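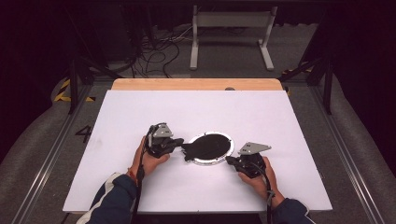

Notebook, Adebisi site link, March 2025

Wednesday. Carried on with the 600 MHz coverage checks for the Adebisi site. Same Grondarar test handset as last time, same SIM, firmware unchanged. Left the neighbour list alone so the numbers can be compared with the December run.

Bench first. Swapped the jumper on port 2 because the return loss had been wandering whenever someone leaned on the rack. New one is steady. Old jumper tagged and put in the bin drawer, don't reuse it. Torqued both connectors and wrote the settings on the inside of the cabinet door.

Drive route after lunch, out along the river road and back past the grain store. Logged 31 handovers. One failed, at the bend before the store, and the handset dropped to idle for almost 30 seconds before it found a cell. Went back and drove the bend again slowly and couldn't reproduce it. The log shows the target cell looking strong right up to the request, then nothing on the uplink.

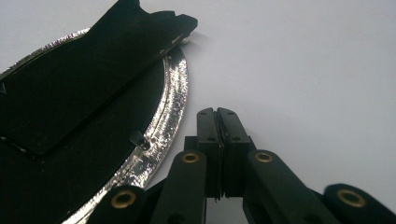 Reflection off the grain store is my first guess for the bend. The walls are corrugated steel and face the road at an angle, so the downlink could look better than it is for a few metres. Anything shiny and uneven is awkward to model – the silver rim on that black plate has wrinkles all the way along, and each one catches the light from its own direction. The store wall is regular at least, so Prindevden should be able to put it in the planning model as ridges instead of a flat sheet. Sent Hadiza the wall dimensions off the site drawing. She needs the bearing too, which I'll get next trip.

Also tried the antenna with a bit more downtilt. It helped near the site and cost us the far end of the route, where the signal was already poor. Put it back to the original setting. Log files are on the Drelel share under Adebisi, raw and filtered. The filtered set drops the samples taken while parked.

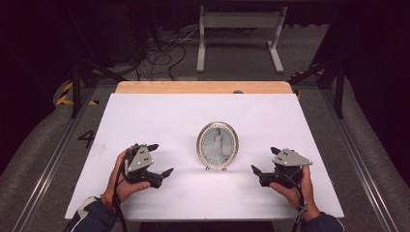 Ayodele thinks the reflection is a distraction and wants the uplink power settings looked at first, as the request went out and no answer was ever logged. Fair point. He also asked for the timer values from the failed handover, and I've pasted those into the shared sheet.

To do:
Get the bearing of the store wall.
Check uplink power on the target cell with Ikechukwu.
Redrive the bend in both directions.
Order spare jumpers, same length, grey jacket.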